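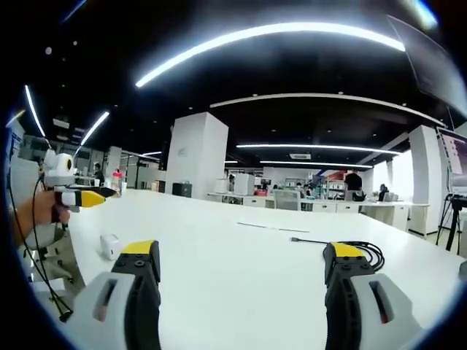

The ferry to Wondness left at six in the morning and she was the only foot passenger. The man who took her ticket tore it in half and gave her back the wrong half, and she put it in her coat pocket with her aunt's letter.

The letter was three lines long. The house at Feltby was hers now, the key was with the shop, and she was to do as she liked about the bees.

She had not been to Feltby since she was eleven. She remembered a hill with a chapel on it and a road that went down to the water. The hill was smaller now. A sign where the bus stopped gave the population as 1,183, and someone had scratched at the last number with a nail.

The woman at the shop had the key in the till, under the twenties.

"You'll want bread," she said. "And matches. The stove's a Gilchrist, it won't light itself."

She bought bread and matches and walked up. The house was number 121, though there were not that many houses on the road. Inside it smelled of apples and cold soot. Her aunt's boots stood by the door with the socks still folded over the tops. She moved them to the closet, and then a minute later she moved them back.

The stove took most of the box of matches. While it warmed up she read the notebook on the windowsill. It was all weather and honey. Rain. Wind from the north. Took off 3 jars, gave one to the shop. In May her aunt had written, Swarm in the pear tree, got them down by myself, and underlined the last two words.

There was nothing in it about her. She checked the whole way through.

In the afternoon she went out to the hives. There were two of them against the back wall, painted green a long time ago. She stood well off at first. Then she went closer, because the bees did not seem to care. They came out, dropped a little, and went off over the wall toward the chapel.

She had a buyer. He had written twice from the city and offered a fair price, and she had meant to call him from the shop before the last ferry. She had the number written on the back of the envelope.

She went down at four. The shop was still open.

"Was the stove all right?" the woman asked.

"It's lit."

"Good. It'll go out by ten if you don't bank it."

She looked at the phone on the wall, and then at the shelf behind it – there were two jars of honey left, with her aunt's handwriting on the labels.

"I'll need more matches," she said.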